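Cable sort, baskets and drawers

Gallery — Home & Workroom — Updated Mon 26 August

Quick page, no time to make it pretty. People kept asking how the cable sort went after I moaned about it all spring. Notes first, picture further down, leftovers at the bottom. Will fix the spelling when I get a minute, so never.

Started in March. Stopped in March. Started again when the hall closet stopped closing.

Where it all was

Hall closet, top shelf. One shoebox, then two shoeboxes, then a grocery bag on top of the shoeboxes. Chargers mostly. Pulled the bag and the rest came down with it.

Kitchen drawer, the one by the stove. Phone cords, a battery tester, takeout menus, rubber bands welded to the bottom. Menus went in recycling. Rubber bands had to be scraped out with a butter knife.

Under the printer. A power strip I had been looking for since the last apartment, plus the cord for a printer we don't own any more.

Garage shelf. Extension cords in a heap. The orange 80 foot one was at the very bottom, naturally, and it took longer to get out of that heap than everything else in the garage took to sort. Now it hangs on its own hook. Do not put things on top of it. (Miłosz, that is for you.)

Box from Stanisława. Stanisława Zawadzka cleared out her father's repair bench and gave me first pick. Lovely stuff, old wire on cardboard spools, some of it with prices still penciled on. 55 on one of them, no idea what currency. Kept the spools just for the handwriting.

What I used

Plastic baskets. Perforated sides, rectangular, nothing fancy. Ordered from Worine, same size as the ones I had for the pantry so they can swap. I tried lidded boxes first and hated them. With a lid on I forget what's in there, and then I buy another one of whatever it is.

Ties. Vestau hook and loop, the kind you cut to length off a roll. Much nicer than twist ties, which poke through and scratch. Buy the wide roll, the skinny one gets lost in its own fuzz.

Labels. Started with a label maker, ran out of tape on day one, switched to masking tape and a marker and have not gone back. Masking tape peels off clean if you don't leave it in a sunny window. Mine was in a sunny window.

Tote bag for donations. Filled it, drove it over, came home with the tote still in the car and everything in it. Second try worked.

The rules, such as they are

Goes to something we own — keep one, plus one spare.

Don't know what it goes to — mystery basket. Stays there till the end of the year and then out.

Bent pins, cracked jacket, chewed — electronics recycling, same day. Don't set it down "for now".

Thin hookup wire — its own basket, never in with the chargers. Learned this the slow way. Thin wire gets into everything and wraps round plugs and then you are picking at it with your fingernails at 11 at night.

Anything longer than your arm gets a tie before it goes in. I skip this one constantly, see below.

The baskets

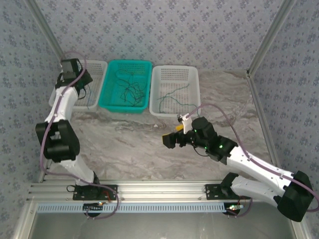
Sorting by basket only works if I'm strict at the moment of putting down, and I am not strict at the moment of putting down. White, teal, white along the back wall, looks terribly organized till you look in. The teal one in the middle is what skipping the tie gets you, thin dark cables looped over and under each other all across the bottom. Basket on the right has one thin green cable in it and even that can't stay put, it's trailed out over the front rim. And a thin blue wire hanging at the left one. So the next job is the teal basket, tip it out, tie everything, put it back. Green one will take ten seconds. The gray and white marble pattern is nice to sort on anyway, dark cable shows up right away against it.

Things I'd do different

Sort on a table from the start. I did the first half on the carpet and my knees are still complaining. Carpet also eats small adapters.

Do the short ones first. They go fast and you feel great. I did the long ones first and quit for the day, then for the season.

Don't open old boxes of photos you find along the way. Lost a whole Sunday to that, no regrets but no cables sorted either.

Pick basket colors that mean something. Mine don't. Color was whatever Worine had. Keep meaning to decide that teal is for sorting and white is for done, but then I'd have to move stuff around again.

Figure eight, don't wind round your hand. Winding round the hand puts a twist in every loop and it springs open the second you let go. Miłosz Laskowska showed me the over-under way on the garden hose and it works on cords too, once you've got the wrist for it. I have half the wrist for it.

Leftovers

Free to anybody local, come get them before the next recycling run:

— Old Zavance lamp cord, with the clicky foot switch. Switch is stiff, cord is good. 57 inches, plug to switch.
— Makowska desk fan, no cord. If you've got the cord, you've got a fan.
— Antenna wire, flat brown kind, big roll. Smells of basement.
— Shoeboxes, both. Slightly crushed from the closet business.

Already gone, sorry: the beige phone cord with the very long curl, and the surge protector.

From the comments

"Can you put up the pantry ones too, I want to see if that size fits cans." — Yes, later this week. They fit cans. They do not fit the tall tomato cans.

"Do the holes in the sides bother you with the thin stuff?" — Little bit. Ends poke through. Somebody told me to line them with a dish towel, haven't tried it, they'd probably be right.

"What about the drawer by the stove?" — Has menus in it again.

Next page up: garage hooks, half done. Then the pantry. Page views stand at 1092, which is mostly me checking whether the picture loaded.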